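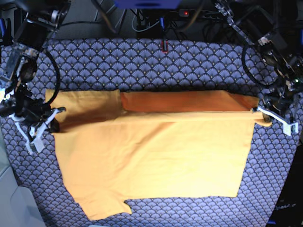 Week 6: What does a cotton label tell you?

Less than the shop would like. "Natural" has no fixed meaning on a swing tag, and "conscious" has even less. Treat both as advertising until someone shows you paperwork.

Set reading: Anatole Chauvin, The Honest Shirt, chapter on dyeing. Chauvin claims that mustard and ochre shades fade faster than blues. His evidence is 134 garments from one laundry in Skusevden, with no record of how often each was washed. I would not build an essay on it.

Points to argue over in the seminar:
- Who paid for the Bachmann survey, and why were only 500 of the 1364 replies used?
- Does "made in" mean spun, woven or sewn?
- Is a shirt worn for years better than an organic one worn twice? Chauvin dodges this.

Bring one label from home. Notes on the Jinico case are due Wednesday, October 29, 2025.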